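Cliltar hardwax oil, one year and one kitchen table later

Posted Mon 4 August

I have wanted to write this up since last September, when I finally gave in and bought a can of Cliltar hardwax oil for our kitchen table. I'd used the usual stuff before that. Polyurethane on the old desk, plain mineral oil on cutting boards, a furniture polish that smelled great and did nothing. So I came to this with pretty low hopes, and I've ended up as the person who brings up wood finish at dinner.

A bit of background. Our table is solid oak, bought secondhand from the Donati warehouse sale out on the Sindomville road, and it arrived with a thick, yellow, plasticky coat that was peeling at both ends. I sanded it back over a long weekend and had dust in places I didn't know I owned. If your piece is already bare wood, you get to skip the worst part and I envy you!

Now the oil itself. It comes in a short, wide can with a lid that really does seal again, which already puts it ahead of the last three finishes I bought. It's thick, a bit like cold honey, and it goes on with a white pad or an old T-shirt. You put on much less than you think you need. My first coat was way too heavy and stayed tacky for days, so I had to scrub it back with a rough pad and start over. Totally my fault, the can says "thin" right on the side.

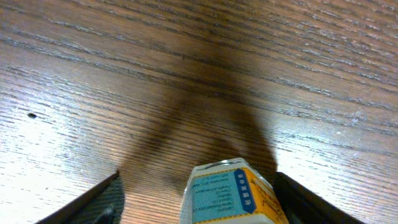 Once I got the hang of it the second try was a joy. You work in small patches, rub it in, wait 30 minutes, then buff off whatever is still sitting on top. The color change is lovely. It wakes the wood up without turning it orange, and you can still feel the grain when you run your hand across it. That was the big selling point for me – I can't stand a table that feels like a lunch tray.

I did 2 coats on the top and one on the legs. The can says it's dry enough to use overnight and fully hard in a couple of weeks. I'd believe the second number and be careful with the first. I set a mug down the next morning and had a faint ring, which buffed out, but my heart did stop for a second.

How it holds up

We are not gentle people. This table gets breakfast, homework, bike parts, seed trays in spring, and one very bad evening with beet soup. Here's how it went. Water beads up and wipes off fine if you get to it within the hour. Coffee, same. Red wine sat overnight once and left a shadow that needed a dab of oil and a hard rub. The beet soup came off completely and I still can't believe it.

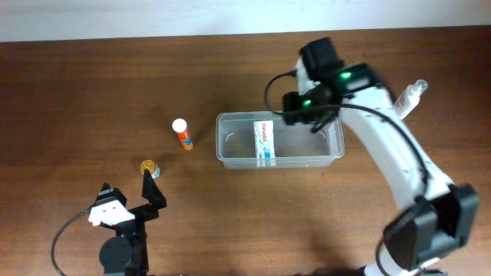 Heat is the weak spot. A hot pan will leave a pale mark, and no amount of buffing has fixed the one near my usual seat. Use a trivet. Scratches show up too, same as with any oil, though they're so easy to fix that I've stopped worrying. Sand the spot lightly, rub in a teaspoon of oil, walk away. Try doing that with poly, where you have to strip the whole top to fix one gouge.

Cleaning is simple. Damp cloth, a drop of mild dish soap if it's greasy, dry it after. Stay away from spray cleaners with vinegar or ammonia. I used one for most of the winter before I read the leaflet and the area by the window went dull. One thin refresher coat brought it right back. 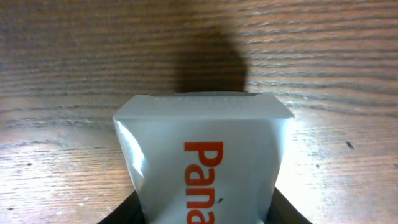

Box held upright, with the grain showing.

I also tried the Havent oil on a side table, same wood, same prep, so I could compare. Havent is thinner, easier for a first-timer and cheaper by a good bit. It smells less, too. But it wore through where we drop our keys after a few months, and the Cliltar is still going in the same kind of spot. If you have a bookshelf or a bed frame, save your money and get the Havent. For anything people eat at, I'd pay the difference every time.
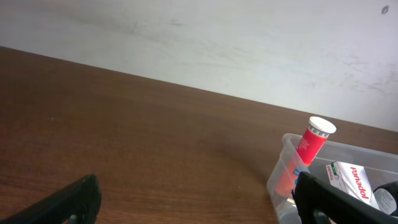 What I don't like

The smell, mainly. It's not awful – sort of nutty with a paint note – but it hangs around for days, so keep the windows open. The price stings as well, although I've done the table, a bench and two stools and still have oil left. And please lay your oily rags flat outside to dry, because bunched up they can catch fire on their own. The warning is on the back of the can in tiny print and it should be on the front in huge letters.

Would I buy it again? Yes, already did, in the small size for the hallway shelf. I'll come back and add to this when that one's been up for a winter.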